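A morning at the Bonsu plant kitchen, Skollport

The Bonsu central kitchen in Skollport opens its doors to visitors once a year, on a Wednesday in November. It cooks lunch for 21 schools and two day centers, and I have wanted to see it since I started running a much smaller kitchen of my own. There were 30 of us in two groups. Mine started at 8:15.

Parking is behind the building, off the harbor road. The signs point you to the front, where there are four spaces and a loading bay, so allow time to drive back around. You sign in at the side door, put on a hairnet and a coat, and wash your hands at a long trough sink with knee levers. Rings and watches go in a locker.

Kwaku Nutsugah led our group. He has been production manager there for six years and before that he cooked on ferries. He talks quietly, and the extraction fans are loud, so the people at the back missed a good part of the first half hour.

We began at goods in. Vegetables arrive from 5 a.m. and are checked for temperature and weight before the driver leaves. Anything rejected goes back on the same truck. Potatoes come already peeled, in water, from a supplier named Guvo. Carrots and onions are still peeled on site. Kwaku said they had priced peeled onions twice and didn't like the taste after a day in the bag.

The cooking floor was smaller than I expected. It has six tilting kettles, four combi ovens and one old bratt pan that gets used for pancakes in spring. Lunch that day was chicken and rice with green beans, and a lentil stew for those who don't eat meat. Everything is cooked, portioned into steel pans and either sent out hot or taken down through the blast chiller. Hot pans leave by 10:40. The farthest school is a 53 minute drive, and it gets chilled food and finishes it in its own oven. 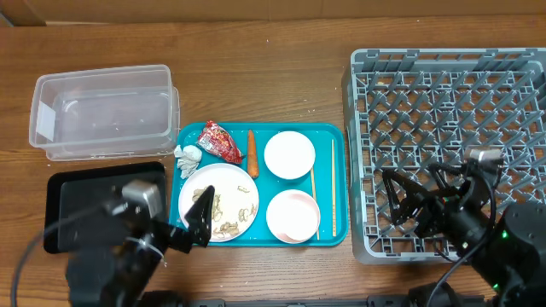

Allergen meals are made in a separate room with its own door to the corridor. The two cooks who work there do not cross the main floor during a shift. Each meal is sealed and labeled with the child's name and school, and the label is read aloud by one person and checked against the list by another. It is slow work. They start an hour before everyone else.

Nkrumah Tsikata gave the talk on menus. He plans on a 3 week cycle, which he changes four times a year, and he showed us the sheets where schools write down what came back uneaten. Fish pie does badly everywhere. Bean chili does well with the older children and badly with the younger ones. He had cut the salt in the tomato sauce in small steps over a full school year, and none of the schools mentioned it. He puts new dishes on a Tuesday or Thursday, never a Monday, when the leftovers are highest whatever is served.

The planning software is called Proniris. He was polite about it. It handles orders and nutrition figures well but can't cope with a school that closes at short notice, so there is still a whiteboard by the office door – and the whiteboard wins if the two disagree.

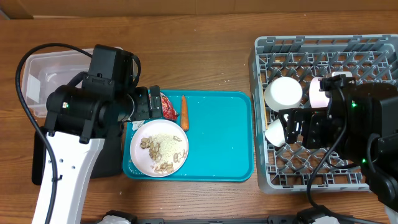
What happens to hot food that a school sends back? It is weighed, written on the waste sheet and put in the food waste bins. Once a pan has left the building hot, none of it can be served again. Chilled pans that were never opened can be kept if the temperature log is complete, though Nkrumah said most schools find it simpler to throw them out.

The wash-up area was the last stop. The pan washer takes a full rack in four minutes, and the floor around it has been relaid with a rougher surface after a number of falls. The transport boxes are washed by hand, with special attention to the seals, where rice collects. I asked about replacement seals and was told they order them by the box every August.

Lunch for visitors was the same chicken and rice the schools were getting. The rice was a little soft, the beans were good and the lentil stew was better than the chicken. Coffee came from an urn in the corridor.

I left at noon with copies of the waste sheet and the allergen checklist, which Kwaku lets visitors take. We have started using the waste sheet in our kitchen, with the columns for breakfast taken out. Places for next year can be booked through the kitchen office from September.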